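Stullthorpe Suture & Skills Board
Section: Practice and technique
Thread: Spacing and tails on interrupted stitches, am I overdoing it?

gillosine_r2
posted 17/02/2021

Hi all, short one before I have to run. Wet tissue, instrument ties, interrupted stitches down a straight incision. Two things I keep going back and forth on. How far apart, and how long to leave the tails. Three close-ups below, tear them apart please. Be blunt, I can take it. 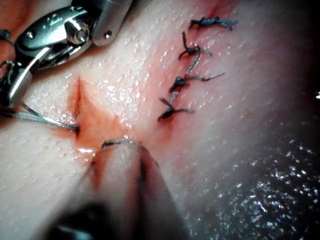
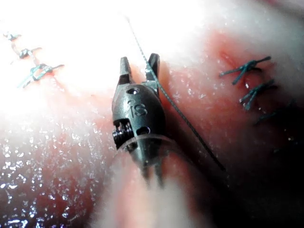
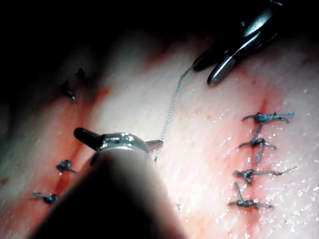
Replies (newest last)

flatknot
Spacing first. In the third one the right hand row looks pretty even to me, four knots one above another and the edges brought together between them. I would not touch that. Tails are where I'd pick. Some go out sideways, one hangs down toward the next stitch. That one is going to get caught in the next throw sooner or later. Ask me how I know.

Matar_70
Disagree on tails. Short tails on braided are asking for trouble, I want to be able to grab one later. Leave them.
Spacing agree.

flatknot
Didn't say short. Said pointing somewhere else. Lay them to the side as you cut, takes a second.

oldneedle
Look at the first picture again before you two go on about tails. Open slit, wider at the bottom, and the strand goes in right at that bottom end. What matters to me there is the edges. If one side rolls in on you the knot will look perfect and the closure will be junk. Get the bite the same depth both sides and THEN worry about tails.

gillosine_r2
ok good. On bite depth, how do you judge it up close? Everything is shiny, I lose the edge in the glare.

oldneedle
Blot. Gently, press dont wipe. Then look at the edge again. Also change your angle a little, the sparkle moves and the edge doesn't.

quietbench
Second one is the one I'd talk about. Long straight run of green across the tissue, passing close to the jaw. Where is the slack in your plan? With a strand that long I pull through until I have a short tail and park the long end on the side I'm NOT working. Saves so much fishing around.

Matar_70
Long run is fine if you have several stitches to do from it. Thread costs money.

quietbench
Costs less than redoing a knot because you looped the wrong strand. I timed this with our July group, the people who parked the long end finished sooner. Small group so take it for what its worth.

Matar_70
Small group, exactly.

flatknot
You two every time lol

tworows
Nobody has mentioned the left side in the last picture. There's a second line of knots over there, and it's redder and darker than the rest. I'd want to know how close the two lines are supposed to be before I said anything about spacing on either. Two seams near each other pull on the strip between.

gillosine_r2
Fair point. Haven't thought about the strip between at all, was treating each line on its own.

tworows
Most people do. Try this on a pad — close line one, mark the middle of the strip with a pen, close line two, see where your mark went. If it wandered you are pulling too hard on the second one.

oldneedle
Good drill. Adding that to mine.

Pads, and the loop drill

gillosine_r2
While I have you. Which pads? Mine are the Flirnutside double layer and they go stiff after a few sessions. Needle drags, then I yank, then the hole tears.

quietbench
Keep them in a sealed bag. Not in the sun. And flip them over, people forget there are two sides.

Matar_70
Flirnutside are ok for straight lines, useless for anything with depth. I'd go back to chicken thigh with skin on. Cheap, slippery, closer to the real feel.

flatknot
Skin on thigh, yes. Skin on ANYTHING. Wash your hands after and don't use the good instruments.

oldneedle
Loop drill for the OP, do it dry first:
Wrap the long end once around the jaws, reach for the short tail, pull flat.
Next throw the other direction.
Pull flat again, hands low, no lifting.
10 of those without looking up, then do it on a wet surface. If the knot rocks sideways when you tug, you crossed the same way twice.

Matar_70
I'd start with a double wrap on the first throw. Single slips on wet.

oldneedle
For a beginner single is fine, they need to see the flat part.

Matar_70
OP isn't a beginner.

gillosine_r2
OP is in between and will try both. Printing this out. Plan is park the long end, tails to the side, blot before every bite, pen mark on the strip. Will post the pad when its done.

tworows
Post the ugly ones too please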